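Keeping the cup cell running – speaker notes
Open day talk, Mokinside workshop, 19 July 2025

Slide 1 – hello

Say hello, check the back row can hear me. Tell them I look after one cell and one cell only, so if they want the grand tour of robotics they're in the wrong room (there's tea next door). What I've got is a two-armed robot on a table, a tray of cups, a drying rack and a lot of blue tape, and I'm going to talk about how I set the thing up in the morning and what I do when it goes wrong.

Ask who has ever taped out a floor or a table for a machine. Wait for hands. Those people will be bored for two minutes and can have a biscuit.

Slide 2 – the table

Start with the paper. We cover the whole top in plain brown paper, pulled as smooth as I can get it, and then the tape goes on top. I love the paper! It's cheap, it doesn't glare under the lights, and when it gets tatty I bin it and roll out more. It does creep up at the back edge by the post, so I press it down there every morning. If the curl gets big enough to catch a cable, I change the sheet. 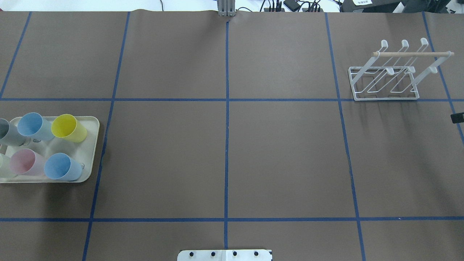 Strachan

So this is the layout with the tray over on the left, six cups lying down on it with their mouths to the right, and the rack up at the top right. The tape tells me which panel each thing belongs in. I don't measure to the millimetre, I put the tray in its panel and look along the tape, and if it's square to my eye it's square enough for us. The tray here has its panel and the rack has its own, with bare paper in between for the arms to work over.

Point at the crossings. When I lay a new sheet I do the long lines first, then the centre line from the post down to the base plate, then the outer ones. Tape that's a bit uneven along its length is fine. Tape that's lifting is not, because a finger will find it.

Point at the four bolt heads on the white plate at the bottom. Those get a paint-pen mark at the next service. I check them by hand on Mondays for now, and yes, I have found one loose, and yes, it was the week I'd skipped. (Pause, someone usually laughs.)

Slide 3 – cables

Short one. Everything at the back goes to the hub and the little adapter, and it all stays off the paper. My rule is no cable crosses the back edge. I had a long afternoon in October with a lead that had worked halfway out of its plug – the arm kept stopping and I swapped 3 perfectly good parts before I thought to push the plug in. Tell them to push the plug in first.

Mention the log. Fault number 603 in our book is that one, and I wrote "plug" in very large letters.

Slide 4 – grippers

This is the bit people come for, so slow down. Each arm has a two-finger gripper, and the fingers are what I look after most. I wipe them at the start of the day and have a look at the tips with a torch. Every 50 runs I open and close each one by hand command and watch for one finger lagging behind the other. If it lags I take the fingers off, clean the slides and put them back. It takes me as long as a cup of tea.

Then I try them on something that isn't a pastel plastic cup. I use a mug. It's glossy and heavier than the cups, so if the grip is poor I expect the mug to show it sooner.

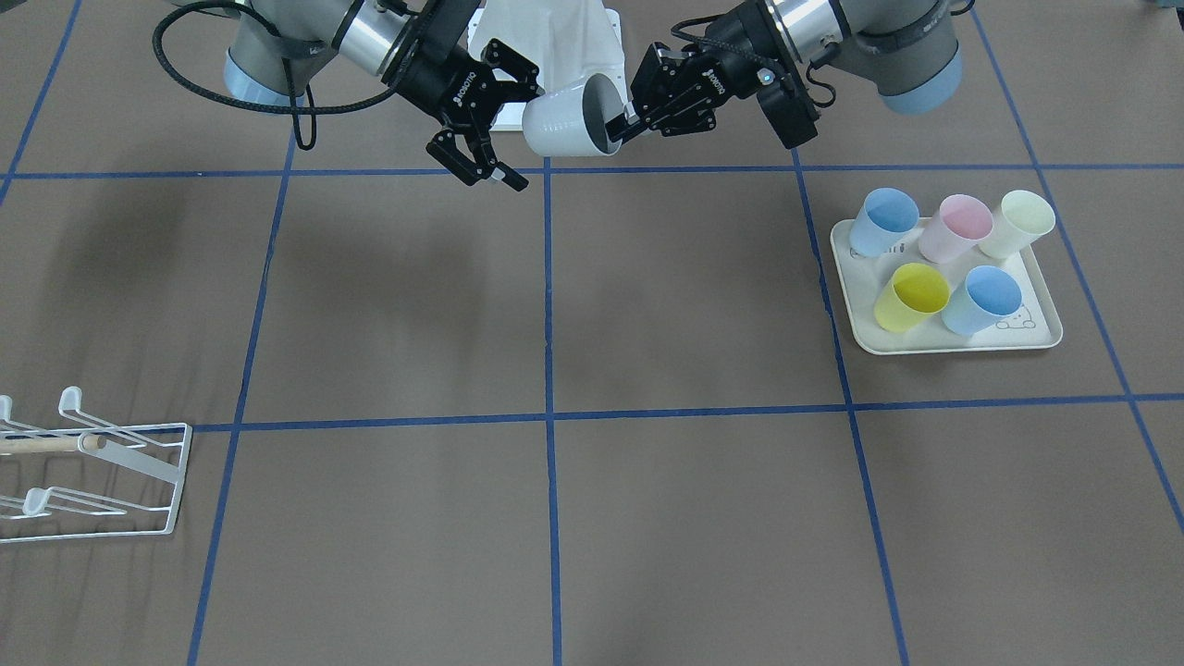 Slide 4: left gripper with its fingers in the mug, right gripper open beside it.

Remember the sides swap over on this slide, the robot's left arm is on your right. I say it every time and I still point at the wrong one.

Things to point out: the left one goes inside the mug, so I'm looking at how the fingers sit against the inner wall. Also the fat black cable looping off the other arm. I like a good wide loop like that, a tight one gets tugged at the wrist. The Mindamen people who trained me had theirs tied down hard and went through cables like nobody's business.

The cups are standing up on the tray for this one, and the tray is over on the right of the slide. The bear on the tray stays, I've been asked.

Slide 5 – spares and questions

Spares box: fingers, tape, a roll of paper, one cable of each kind. Plosidero is what we call the start-up checklist, don't ask, it was on the folder when I got here. Copies are by the door.

If there's time, do the question about how long a sheet of paper lasts. If there isn't, send them to the demo and unplug the laptop before somebody trips on the lead.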